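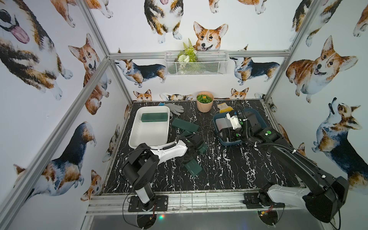
Two-arm cell at the Flerville site, with the left gripper holding a dark green part and the right gripper in the blue bin.

Handout 4: Site visit to the Hasitz robotics hall, Flerville
Module: Automation in Small-Batch Handling

Purpose of the visit

The visit forms part of the assessed work for this module and takes the place of the May practical. Students will attend a demonstration of bench-top handling by two robot arms, followed by a period at the viewing rail and a short discussion with the hall staff. These notes should be read beforehand and brought on the day.

Arrival

The coach leaves the Bassey building at 8.40 and will not wait. Those travelling independently should report to the east reception by 9.30. Flat, closed shoes are required. Bags and coats are to be left in the lockers, which take a returnable coin. The group is limited to 33 students, and places cannot be exchanged without notice to the module office.

Background

Hasitz runs the hall as a test site for handling tasks that are too varied for a fixed production line. Orders sent on from the Gullden warehouse may include as few as 220 items, with hardly two of the same shape side by side. A conventional line would need new fixtures for each change of product. The approach studied at Flerville is to keep the cell simple and to place most of the effort in the control of the arms and the choice of grip.

The cell

The arms are mounted on black plates at the two front corners of the table, one on each side. Aluminium posts and a crossbar stand around the working area. The table top is black with white veining, and the walls carry a corgi wallpaper. Students who have only seen plain laboratory benches should consider what a patterned surface or background might mean for a vision system, and should be ready to discuss the point.

The objects on the table are of mixed kinds. Dark green rectangular pieces are found both in and beside a white plastic tray, and a grey work glove lies close to it. A blue plastic bin with grey items inside stands on the right half. Towards the back are a potted plant with a yellow flower and a yellow package with a pale label. Rigid, soft and delicate things therefore share one surface, and a grip that suits one may be quite wrong for another.

Points to observe

1. Division of work. Note which arm takes which side of the table, and whether either crosses the centre line during the demonstration.

2. Approach to the object. Reaching down into a bin is a different problem from picking up a part on an open surface. The walls of the bin limit the angles from which the gripper can enter. Record the angle of approach in each case, by sketch if preferred.

3. Position of the grip. A part held near the fingertips can be set down in a tight space, but it may turn in the grip if it is struck. Compare this with a part held deeper between the fingers.

4. Cable routing. The cables on the right arm run in loops from the gripper back towards the base. Slack is needed for the wrist to turn; too much of it may catch on a bin or a tall object. Estimate how far the wrist could turn before the cable becomes the limit.

5. Recovery. Should a pick fail, write down what the arm does next and how long it takes. A failed attempt is as useful for the report as a clean one.

Conduct at the rail

Students must remain behind the yellow line while the arms are powered. Hands, notebooks and telephones are not to be passed over the rail for any reason. Staff may stop the demonstration without warning, and the group should then stay where it is until told otherwise. Photography is permitted at the rail but not in the corridor or the adjoining workshop.

Written work

A report of around 1,000 words is due two weeks after the visit. At least 400 words should deal with one handling task seen on the day, described from first approach to release. The remainder may cover the layout of the cell, the choice of gripper or the suitability of the method for the Gullden orders. Sketches are welcome and do not count towards the length. Reports go to the module office in the Bassey building, second floor — the box outside the lecture theatre is no longer emptied.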